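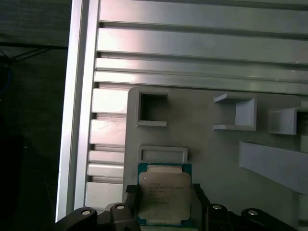 gravelpath replied on 10/08/2021

I'd keep the old one, for what it's worth. A computer that opens your letters and prints them is a working computer, and the shop saying it is "end of life" only means it has stopped earning them money. Mine has been at the end of its life since I lived in Utgate and it still does the parish newsletter every April, with a fair bit of groaning from both of us.

What is it you want it to do that it won't?

wet_biscuit

Original poster here. It won't do the updates. Everything else it does at the speed of a queue in a post office, but it gets there. The man in Dutstead looked at it over his glasses the way a vet looks at a very old cat, and then told me a new one would be £2543. I went in for a cable.

oddsocks71

£2543?! For what, editing feature films? Go somewhere else. I'm not even joking, the place by the station will do you a second-hand office machine for a tenth of that and throw in a mouse that nearly works.

gravelpath

Did you get the cable?

wet_biscuit

They didn't have the cable.

Upperdeck

Going to disagree with the first reply, sorry. I spent years being proud of my old machine and what I had in the end was a hobby. Every evening I'd sit down to pay the gas bill and by bedtime I'd be reading about fan bearings in a language I don't speak. The bill was still there in the morning. I'd swapped the memory, the drive and the power supply, and then found a processor going for £20 and talked myself into that as well, and of course the board wouldn't take it without new startup software, which needed a memory stick of exactly the kind I'd just given to my sister.

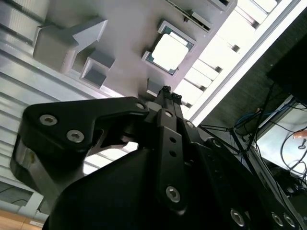

By then I'd paid for most of a new computer, in instalments, to strangers, plus postage. The old case was still original, I'll give it that. So my advice is to set a figure before you start and write it on the wall. When you go past it, stop. I did not write mine on the wall.

gravelpath

With respect, that's an argument against you, and the computer comes out of it quite well.

Upperdeck

Fair.

Still bought a new one though. Still like it.

oddsocks71

Can we also mention the waste? There's a heap of perfectly good desktops behind our recycling centre that would make you weep. I asked if I could have one and was told no, for my own safety.

Midtbø_or_bust

Before anybody spends £20 or £2543, some things to try. I do this for relatives, so I am paid in cake and blamed for everything afterwards.

1. Copy your photos and letters on to something else. Do it today. Then check that you can open them from the something else, which people skip, including me, once.

2. Take the side off (unplugged, please) and get the dust out. If the fan has been roaring, it may be as simple as that. Don't use the hoover. I know you're going to use the hoover.

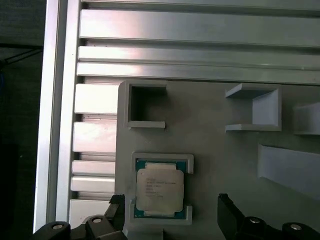 3. Swap the old spinning disk for a solid state one if it hasn't been done. Nothing else you can buy will make as much difference for the money. If it has been done, carry on.

4. Look up what your board will take before you buy any part at all. The number is printed on the board itself, usually underneath something.

5. If it's only the updates that are the trouble, try a free system. My aunt has been on one for ages and believes it's the same thing with a different picture.

wet_biscuit

Thank you, that's very clear. I've done 1. I've done 2, and we won't discuss how. It's a Clillatmont, if that means anything to anyone?

Midtbø_or_bust

Ah. Skip 4. They used their own odd-shaped boards and you'll not find parts. Go straight to 5.

Upperdeck

Or buy a new one.

gravelpath

Or leave it alone and use it for letters, kept off the internet. Which I said at the top.

oddsocks71

What cable was it, by the way? I've got a drawer full of them.

wet_biscuit

The flat grey one for the printer. 2 metres if you've got it.

oddsocks71

Got three. Sending you a message.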